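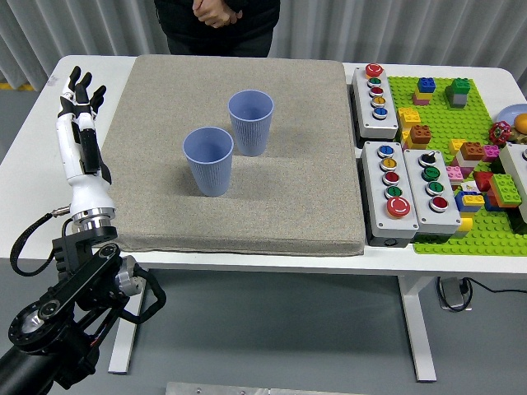
Two light blue cups on a cushion

Plindell Weather & Preparedness Forum > Local Funding

creekside_jo
They passed it!! The county is putting $300,000 into storm drains and a new siren for the Nurkton side, and I am so happy I could run laps. We've been asking since the May flood. 27 homes on Hoxha Road get backup pumps too (mine isn't one, still thrilled).

tallgrass8
Great news for Nurkton. Wullon gets nothing though, and we had water up to the porch steps. Did anyone bring that up?

creekside_jo
Yes! Haoran Cui spoke for a good eight minutes on Wullon and the board asked him real questions. He wants the creek gauge moved upstream so you all get an earlier warning. I think it has a shot next round.

mudboots
I like the drains. I don't like the siren. Half of us can't hear the one we have with the windows shut, and phone alerts would cost a lot less.

creekside_jo
My phone had no signal for most of that night, so I'll take the siren, but why not both? The text list is free to join and only 200 people are on it!

tallgrass8
With you on the siren, mudboots can keep his windows shut. Where do I sign up for the texts?

creekside_jo
Front desk at the county office, or the form on their site. Took me two minutes. Bring your neighbors!

mudboots
Fine, I'll sign up. Still voting no on siren number three.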